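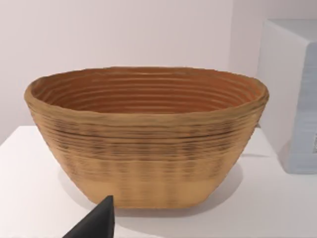
Oval ridged bowl in warm tan, on a white tabletop

Parisi record box from Grilholm – now back in the shop

If your seven-inch singles have spent years in a heap behind the sofa, as ours did until last March, the Parisi might be just what you're after. It holds 200 singles standing upright, with enough room left over to flick through them properly without tearing a sleeve, and the lid lifts right off so you can keep it beside the deck while you decide what goes on next (always the longest part of the evening, in our house).

The lining is soft grey felt and the handles are a little deeper than on the old Kaststead box, which a good many of you asked for after carrying a full one up the stairs. We've kept the brass corners, we're far too fond of them.

Each box comes with 20 plain card dividers, and you can add a further pack of 30 if you file by label or, like one very patient customer, by the colour of the sleeve. For LPs please look at the Cikby, a bigger and heavier thing altogether, and best left where you first put it down!

We made 500 this time. Orders placed by Sun 13 December will go out before Christmas – after that we're shutting up shop for a rest and a good long listen.

We use cookies to remember your basket. Accept | Manage settings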